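Coat Racks! How a Stick With Branches Keeps Your Stuff Off the Floor

Kids' Corner - Things in Rooms

Quick question. Where's your jacket right now? On the floor? On a chair? Under the dog?

OK. Let's talk coat racks.

What is it?

A pole. Stands up tall. Short arms at the top, sticking out. You hang things on the arms. Done!

Well, almost done. There's more going on than you'd think.

Some people say coat tree, some say coat stand, some say hall tree (that one can also mean the big kind with a bench and a mirror). Same idea. Coats go up, floor stays clear.

Why does it look like a tree?

Trees are good at holding things up. Leaves, snow, squirrels, your kite. The branches go out in different directions so the weight gets spread around. A coat rack copies that. Arms on all sides, and each one tips UP a little at the end. Why up? Try hanging your hat on a finger that points down. Plop. Now point your finger up. Stays!

Why doesn't it fall over?

Sometimes it does. Ask anyone who ever hung 3 winter coats on the same side.

Everything has a balance point. Grown-ups call it the center of gravity. If that point stays over the feet, the rack stands. If it slides out past the feet - crash. So the feet need to spread out wide, and a heavy bottom helps too. Many racks have 4 feet, some have three, some have a big round base like a pancake.

Try this one. Stand with your feet together and lean to the side. Wobbly! Now spread your feet apart and lean again. Much better. You just did coat rack science.

What about the wet stuff?

Umbrellas can go on a rack too, if they have a hook or a loop. But water drips. Wood soaks up water if there's no varnish or paint on it, and then it can swell or get dark spots. So shake the umbrella outside first. Some racks have a little tray down low for the drips. Somebody has to empty teh tray. Maybe you.

Coats dry faster hanging up than in a pile, by the way. Air gets to both sides. In a pile the middle stays damp and starts to smell like old soup.

Where do you put one?

By the door, mostly. Not IN the doorway. Not next to a heater. And not where people swing their backpacks around.

Big rooms need them just as much as little hallways. Workrooms, libraries, the waiting room at the dentist. Any place where people come in from outside and need both hands free.
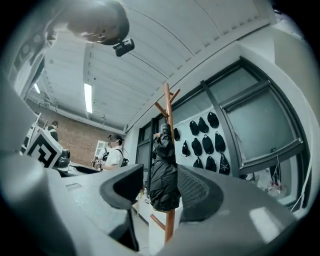

A tall wooden one, with its short branches up near the ceiling, and something black and folded hanging down over the middle of the pole. See how much of the pole gets covered up? Long things hang low. That's why the arms go at the top.

A reader in Flallthorpe wrote in to say their rack kept tipping every January, when the heavy coats come out, and what fixed it was putting the heaviest coat on the arm right over a foot, then the next heaviest one across from it. Good tip. Works with backpacks too.

Make a mini one!

You need:
A straight stick, as long as your arm
A lump of clay, big as your two fists
4 twigs
String

Push the stick into the clay. Squash the clay out flat and wide at the bottom. Tie the twigs on near the top, pointing up. Ask for help with the knots if there slippery.

Now hang doll clothes on it, or socks. All on one side first. Does it tip? Then move half of them over to the other side. Try it again with the clay squished tall and skinny and see what changes.

Words to know

Base - the bottom part that touches the floor
Varnish - clear stuff brushed on wood to keep water out
Center of gravity - the balance point

Next time: doorknobs!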